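A Day at the Lemham Statehouse Open House

Posted 18th January by Usman Dhanial

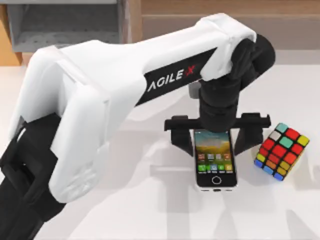
Getting in

The doors opened at 7, which in state government means twenty past. Two guards ran one metal detector while a second one stood beside it wearing a paper sign that said SOON. I had plenty of time to read the welcome leaflet, in which the word "transparency" appears on every page, including the one with the parking map.

The tour

Our guide took us through the rotunda and up the back stairs, past portraits of former governors. The late Governor Trernance gets the best spot, over the landing. He vetoed the ferry bill, ran for reelection on having saved the ferry, and now has the ferry terminal named after him. The plaque mentions the terminal.

After that we got to sit in the chamber. The seats are better than you'd expect and the microphones are worse. A boy in front of me pressed the red voting button for a good ten minutes, and his mother told him he had probably killed a highway.

Meet your representative

Five members had signed up to shake hands. I joined the line for Senator Mengal, mostly to ask about House Bill 167, the rule on outside income for lawmakers. Last September she called it "long overdue." In committee she voted to send it back for study. I asked which of those was her position.

"I've been very consistent on wanting the right bill," she said, and handed me a pencil.

The man behind me asked the same thing about property taxes and also got a pencil. They are decent pencils.

Across the hall, Representative Plulska was telling a group of retirees that he had never supported closing the Lemham records office. One of them had brought the newspaper clipping. He read it with real interest – you'd have thought it was about someone else – and said the headline lacked context. She offered him the rest of the article. He had a thing at noon.

Lunch

The cafeteria does a bean soup for 5 dollars. It comes with a roll. Members eat in a separate room behind a frosted door, though a staffer told me they get the same soup.

Should you go?

Yes, if you live within driving distance and like marble. Park on the river side, since the garage fills early, and bring your questions written down with dates. The gift shop closes at 2 and doesn't take cards. The next open house hasn't been scheduled, but both parties are on record as strongly in favor of it.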